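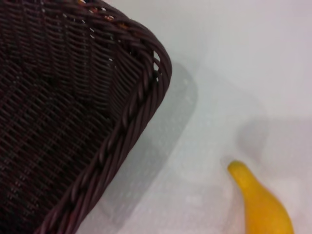 Put the banana in the basket

I have in front of me the Vondeo house rules for tabletop robot work, fourth draft, 190 clauses, and I would like to complain about them. I should say that I helped write the first draft, so some of what follows is a complaint about me.

The rules run to 135 pages if you print them, and at our Clornen site someone has. They tell you which colour of tape to use on the floor. They tell you how to name a folder. There is a clause on lanyards. What they did not tell us, until October, was what "put the banana in the basket" means, and putting the banana in the basket is most of what we do all day.

You may feel this needs no rule. I felt that too. Then we had two people score the same 90 attempts, one at Clornen and one at our partners Gandora, and the totals came back so far apart that we checked whether they had been sent the same job. They had. One of them counted a banana propped on the rim as in. The other counted it as out, and also counted as out any banana that had gone in after the arm had nudged the basket along the table. Both are sensible people. Both had read the rules, which at that point said "success shall be judged by the operator".

A sentence like that is how a committee goes to lunch.

My view is that the first page of any rulebook for this sort of work should say, for every task, what the table looks like at the start and what it looks like when you are allowed to stop. Where is the basket? Where is the banana, and may it touch the basket before you begin? I have seen a long and quite heated email thread on that last point. A banana lying up against the side of a basket is a different job from one lying in the open, as anyone will know who has tried to get a finger down the gap. If half your starts are of one kind and half of the other, and nothing in the log says which, your average is a sort of soup.
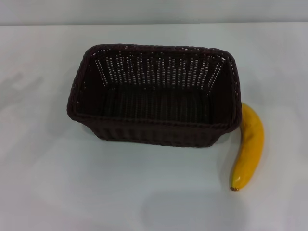 Who says stop

The second thing belongs on page one as well, and it is the rule on stopping. Ours is in clause 88, behind the lanyards. It says that anyone in the room may stop a run for any reason. Good rule. I would carve it over the door. But a later clause says that each stopped run needs a form with the reason on it, signed, and the form has 4 parts, and so of course people let things go on a bit longer than they should. You can give people the right to stop and then charge them for using it, and they will do the sums.

Gandora's form is a tick box. They stop runs far more often than we do. Their manager apologised for this at the Toledo meeting and I wanted to stand on my chair.

Keep the bad ones

Now for the part where I lose friends. The draft allows "poor quality recordings" to be removed before a set is handed over. It does not say who decides, or whether a note is left behind. I know why it is there. Customers open a set, look at the first few items and form a view of your character. A sharp picture of a basket makes you look like people who know what they are doing.

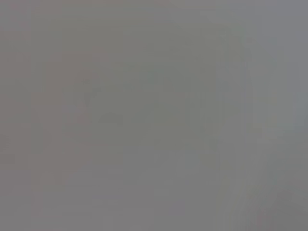
Wrist camera. Greys, with a paler streak at lower right.

But a camera on a wrist will give you all sorts, and the machine has to get through the day with whatever it is given. If we strip out everything that would look bad in a brochure, we are handing over a record of our good taste. Mark the doubtful ones by all means. Say what is doubtful about them and let the customer do the throwing away. If they must go, leave a line in the log with a count and a name against it. I asked for this in the last round and was told it would "add to the burden of the document". The document has a clause on lanyards.

I don't want to be unfair to the drafters. Writing rules is dull work and the people who do it get letters from people like me. The floor tape section is very good. It's also true that every silly clause is there for some old grievance, and that if you pull one out a person you have never met will ring up.

Still, the comment period closes on 25th January, and I have sent in mine. Move stopping to the front. Define "in". Cut the form to a tick box. I have also suggested that a banana on the rim is out, and I gather there is already an objection.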